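Proof of Stake and Staking Services: Skeptical Questions, Plain Answers

These are the questions that keep landing in the Stiltstead inbox. We don't sell coins, we don't run a staking service, and we don't get paid when you sign up for one. Adjust your trust accordingly.

What is staking, without the sales pitch?
You lock up coins as a deposit. Software called a validator uses that deposit as its ticket to propose and check new blocks. If it does the job, the network pays it in new coins and fees. If it breaks certain rules, the network can take part of the deposit.

So where does the yield come from?
Mostly from newly created coins. If the supply grows 3 percent a year and your balance grows 3 percent, your share of the network hasn't moved. People who don't stake get diluted and people who do stand roughly still. Fees from users are real income, but on many chains they are a thin slice. Ask any service to split the two numbers for you. Many won't.

Is it like a savings account?
No. There is no deposit insurance, the rate changes, and you are paid in something whose price can fall by half while you wait to withdraw it.

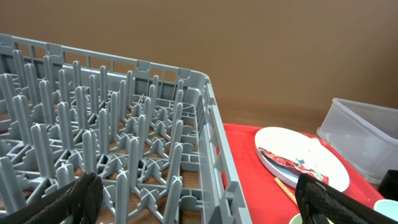
Gray dish rack with upright pegs.

What is slashing, and should I worry?
Slashing is the penalty for provable misbehavior, such as signing two different blocks for the same slot. The usual cause is an operator running the same keys on two machines by mistake. It's rare on the big networks. It is also the risk that services describe in the smallest type, so read that part twice. Some promise to cover losses. Find out from what money.

Do I need to run my own hardware?
Only if you want to keep full control. Our own test node, Parkirberg, ran on a used desktop for 150 days and missed 97 attestations. The bulk of those came from one bad router update. The penalties were tiny. The evening spent finding the problem wasn't.

What about staking pools?
A pool combines small deposits. You usually get back a token that stands for your share, which you can sell without waiting for the exit queue. That token is only worth what somebody will pay for it, and in a panic that can be less than the coins behind it. You've also added a smart contract to the list of things that can fail.

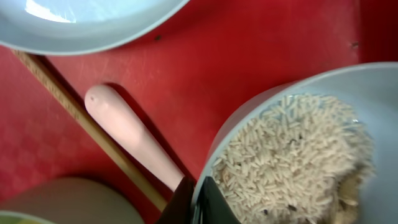

Blue bowl and chopstick on a red tabletop.

A service says it has been audited. Is that enough?
An audit means someone looked at a certain version of the code on certain days. Check which version, and whether the deployed contract matches it. When we asked Nasex for its report, we got a PDF covering a contract it had already replaced. We asked again and are still waiting.

Is proof of stake really decentralized?
Depends what you count. A network can advertise 475 validators and still have most of the stake sitting with a handful of operators, on the same cloud hosts, using the same client software. Validator count is the number that gets quoted. Stake per operator is the one we'd look up first.

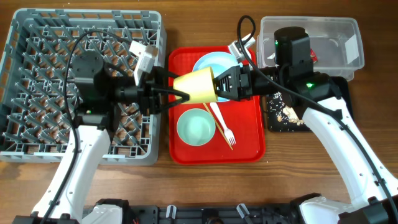
Client software deserves its own mention. If most validators run one program and that program has a bug, the whole chain can stall or follow the wrong history. Running a minority client helps a little. Hardly any service says which one it uses.

Can I get my coins out whenever I want?
Usually after a delay, which gets longer when lots of people leave at once — exactly when you'd want it shorter. Šimek, the small command line tool we publish, prints the current exit wait on the chains it supports. It's an estimate.

Do I owe taxes on rewards?
Quite possibly, even if you never sold any. Rules differ by country. Keep a record of each reward and its value on the day it arrived, and ask a tax professional.

Which service do you recommend?
None.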